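Vasier: registro de anomalías de la madera aserrada

Ficha del conjunto de datos. Texto preparado por Hajar Chraibi, revisión de julio

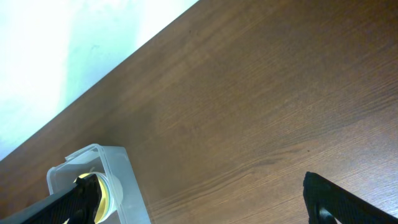 ## Objeto

Vasier reúne anotaciones normalizadas sobre nudos, desviaciones de fibra, bolsas de resina y alteraciones de color en tabla aserrada. El registro se concibió para facilitar la comparación entre criterios de clasificación visual que, hasta ahora, cada aserradero aplicaba según su propio cuaderno. Contiene únicamente datos tabulares y las notas de los clasificadores.

La recopilación inicial corrió a cargo del archivo técnico Hervieu. La terminología fue revisada posteriormente por Bendik Rustad, responsable también de la correspondencia entre las denominaciones españolas y noruegas.

## Contenido

La versión vigente consta de 3.844 registros, procedentes de partes de clasificación redactados a mano y transcritos por duplicado. Cada registro corresponde a una anomalía, no a una tabla; una misma pieza puede generar varias entradas, vinculadas por el campo `id_pieza`.

Campos principales:

- `id_pieza`: identificador de la tabla dentro del lote.
- `especie`: nombre vernáculo, tal como figura en el parte.
- `tipo`: nudo sano, nudo saltadizo, fibra revirada, bolsa de resina, mancha u otro.
- `eje_mayor` y `eje_menor`: dimensiones en milímetros.
- `cara`: cara o canto en que se efectuó la anotación.
- `nota`: texto libre del clasificador, sin corrección de estilo.

Los valores ausentes se consignan como campo vacío. El cero solo se emplea cuando el parte original lo recoge de forma expresa.

## Procedimiento de transcripción

Dos personas transcribieron cada parte por separado. Las discrepancias superiores a dos milímetros se remitieron a una tercera lectura; las inferiores se resolvieron conservando el valor más alto. En los lotes de Vultley fue preciso interpretar abreviaturas locales, recogidas en el archivo `abreviaturas.csv`. Tres de ellas continúan sin equivalencia segura y aparecen marcadas con un asterisco.

Los partes de Lullico utilizan un impreso distinto – carece de casilla para el eje menor – y sus registros deben excluirse de cualquier cálculo de superficie.

## Limitaciones

Casi 30 registros presentan una especie dudosa. Se mantienen por coherencia con la numeración original y llevan el valor `dudosa` en el campo `estado`.

La desviación de fibra se anotó sin instrumento en la mayoría de los lotes. Un clasificador experimentado distingue sin dificultad la fibra que rodea un nudo de la que se desvía por crecimiento en espiral, pero los partes antiguos agrupan ambas bajo la voz «fibra torcida». No se ha intentado separarlas.

El registro no resulta adecuado para asignar clases resistentes ni para sustituir la inspección exigida por la normativa aplicable.

## Uso y citación

Se autoriza el uso con fines docentes y de investigación, siempre que se cite el nombre del registro y la revisión consultada. Las obras derivadas deberán indicar qué campos han sido modificados. Las solicitudes de corrección se atienden en un plazo de 60 días y habrán de incluir el `id_pieza` afectado.

## Cambios de esta revisión

- Se unifica la grafía de «saltadizo».
- Se restituyen las notas truncadas del cuarto lote de Vultley.
- Se elimina el campo `humedad`, cumplimentado de manera irregular.

Comentarios

**mlozano**
¿Se conserva en algún sitio la columna de humedad? La empleábamos en prácticas, aun con lagunas.

**Hajar Chraibi**
Permanece en la revisión anterior, que sigue disponible para descarga.

**taller_norte**
En `abreviaturas.csv`, «n. s.» figura como nudo sano. En nuestra comarca se usaba para nudo saltadizo. Convendría comprobarlo lote por lote.

**B. Rustad**
Se toma nota. Rogamos el envío de algún parte en que conste ese uso.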